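Things I Packed for Five Nights in Neton

22 January 2019

Every trip I take begins with a vow to travel light and ends with me paying an airline for the privilege of not having done so. Neton was no different. Five nights, 171 dollars in baggage fees, and I wore the same jumper to everything.

The list of things that never left the suitcase: 3 paperbacks, a travel iron, proper shoes (for what, a coronation?), and a raincoat I'd bought specially. It rained twice. Both times the raincoat was safe and dry back at the hotel.

I blame my childhood. We'd drive 800 kilometres to Cilell every June with the esky on my lap and a spare kettle in the boot, in case the first kettle lost its nerve. You don't grow out of that. You just start doing it on planes.

The hotel itself was fine. Beige, quiet, a breakfast buffet with ambitions in the melon department. The lift had a sign asking guests to be considerate with their luggage, which I took personally.

Next up is Drilura, and I've vowed to take one soft bag that fits under a seat. I've already put the iron in it.
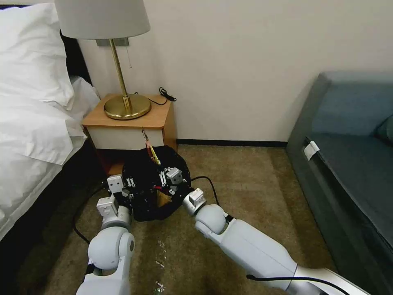
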